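Part 4. Recording folding runs at home

By now you should have both grippers charged and paired (Part 3). If the Drullus app still shows only one of them, go back and sort that out first, as a run recorded with one hand missing gets thrown away by the checker and you'll be cross about it. I was!

I wrote this part after doing far too many runs myself, so it's a mix of what the Tanasarn protocol asks for and what I'd tell a friend over the phone.

4.1 Before you start

1. Pick a bed or a big table you can walk along on at least one side. Leave your usual bedspread on. We want real homes with real patterns in them, and the policy trained on plain tabletops did badly the moment it met a quilt.

2. Choose one soft garment. Knits are great for a first go (they crumple in interesting ways and the pads hold them well).

3. Wipe the finger pads with a dry cloth. Fluff on the body is fine, fluff on the pads is a nuisance.

4. Press Sync in the app and hold both grippers still until you hear 3 beeps.

CAUTION: Keep your own fingers out of the linkage when you squeeze. It pinches, and it pinches hard.

4.2 Making the run

5. Drop the garment on the bed and spread it out a little. Don't smooth it flat.

6. Bring one gripper to the near edge of the cloth and let the other take an end. Go in low and slow, with the fingers open, and let the fabric come up between the pads before you squeeze.

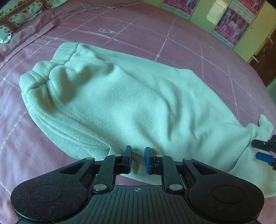
Panya Suksawat wrote back on the draft of this step: I kept grabbing too much cloth at once and every fold came out like a sausage. What fixed it for me was stopping for a second before closing, then taking only the top layer. Could the guide say that?

It could, so now it does. Stop for a second, then close. That little pause is also handy for us later on, as the labeling script uses it to find where each grasp begins.

7. Lift both ends together, fold, set down, and open the fingers fully before you pull away. If you half-open them you'll drag the fold with you.

8. Keep going if you fumble. A dropped sleeve and a second try is good data, and I'd much sooner have that than a run you restarted until it looked pretty.

NOTE: One run is one garment, start to finish. Press Stop before you pick up the next thing.

4.3 How many do we need?

Our first Cirard model learned from 1,341 runs, and it folded noticeably better once we put the fumbled ones back in. From you, around 4 an evening is plenty. The whole October set is meant to reach 1,000, so please don't wear yourself out.

9. Plug the grippers back in, leave the app open, and let the upload finish. If the bar sticks, send Hjørdis Aasen the run number and carry on to Part 5.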